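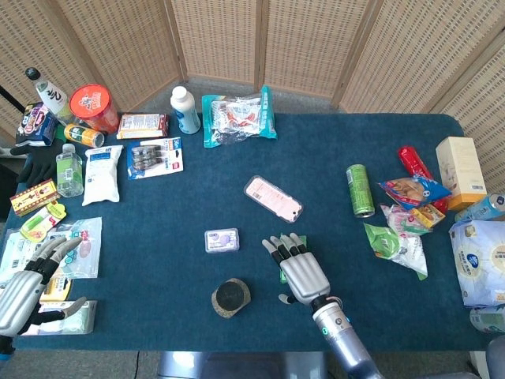
Why Does Bread From the Same Recipe Taste Different?
By Érica Guimarães and Chukwuemeka Tamuno
September

Our question came from lunch! Chukwuemeka's aunt and my grandmother bake nearly the same white loaf, and they taste nothing alike. We wanted to know how much of that comes from the time the dough spends rising.

We made one big batch of dough and split it into three. The first part rose for two hours on the counter, the second went into the fridge overnight, and the third stayed in the fridge until Friday. Same flour, same pans, same oven (Chukwuemeka's, which runs hot on the left side, so we turned the pans halfway through).

The overnight loaf was our favorite by a mile. It had a deep brown crust and a slightly sour smell that we both loved. The Friday loaf was even more sour and a little flat, and the counter loaf was soft but pretty plain. Our tasters were five classmates who didn't know which slice was which, and most of them picked the overnight one too.

We'd love to try this again with whole wheat. Our teacher, Ms. Fagundes, also suggested weighing the water next time, as our measuring cup is hard to read.

Recent projects
Rain Barrels and Roof Angles, Rajitha Uddin
How Loud Is the Cafeteria?, Cleiton Arruda
Moss on the North Wall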